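Search tickets, parts, people

Wirham Automation Support
Ticket: grasp examples rejected at import, cell 2
Status: Open, then closed, then open
Opened 12 May 2025
Product: Kirallow recorder, Bech import tool
Priority: Medium (I asked for High and was talked down)

Problem as reported

We are collecting pick examples for the Flostcombe model. The target is 3,000 accepted picks of slender bars from a bin, recorded in batches of 100. The first batches went in without a murmur. Since the weekend the import tool has been throwing out most of what we send it, with the message "label does not match outcome." It does not say which label or which outcome. It is a very confident message for one with so little in it.

What I tried first

Restarted the recorder. Restarted the import tool. Restarted the recorder again, in case it had felt left out. No change.

Re-sent an old batch that had been accepted before. It was accepted again, all 100, so the import tool still knows how to say yes.

Compared the settings files from the old batch and a rejected one. The only difference is the grasp timeout, which went from 2 seconds to 3. The change log says "small tweak." I have learned to read those two words slowly.

Changed the timeout back and ran a short batch. Rejections dropped, but not to zero. Some picks were still being labeled as successes with nothing in the fingers at the end of the lift.

The parts for these runs are three red bars and three dark green ones in the gray bin. The arm comes in over them, records the approach, closes, lifts, and writes down what it thinks happened. The bars that lie against the bin walls are the troublemakers, and a green one along the rear edge can end up half hidden behind the gripper.
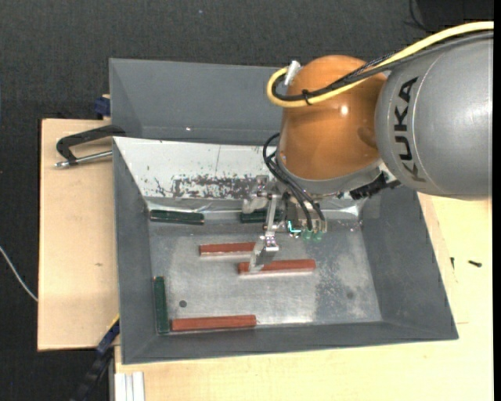
Wirham second line replied that the wall picks should stay in the set whatever we do with the labels. Their note went on: if you only keep the bars out in the open, the model will learn that bars live in the open, and you will be back here in September with a longer ticket. Please send the raw finger position for ten of the bad picks.

Fair. Sent the ten.

Findings

In eight of the ten, the fingers had stopped short of fully closed, and the recorder took that to mean they were holding something. They were in fact pushing on the bin wall. A wall is hard to lift, but on finger position alone it makes an excellent bar.

In the other two the bar was picked up and then dropped before the check. With the longer timeout the success label had already been written by then, and the recorder does not go back and change its mind.

Workaround in place

1. Timeout back to 2 seconds.
2. Success label is now written after the lift, on weight as well as finger position.
3. Failed picks are kept and labeled as failures. Second line wants them, and we have plenty.
4. Rejected batches moved to the "relabel" folder. Do not delete them. Do not "tidy" them either.

Result

Ran 1,000 picks overnight on the new settings. Import accepted all but 3. I closed the ticket.

Reopened the ticket. Those last rejects carry the same message and I can't explain them from the finger data or the weight. All were on green bars near the rear wall. Raw files attached. Will leave the cell on the current settings until second line has had a look.

Related tickets
Recorder clock drifts from arm clock after restart
Import tool counts a paused batch as two
Weight reading does not return to zero after lift
Request: error messages that name the error
Relabel folder full, cell 1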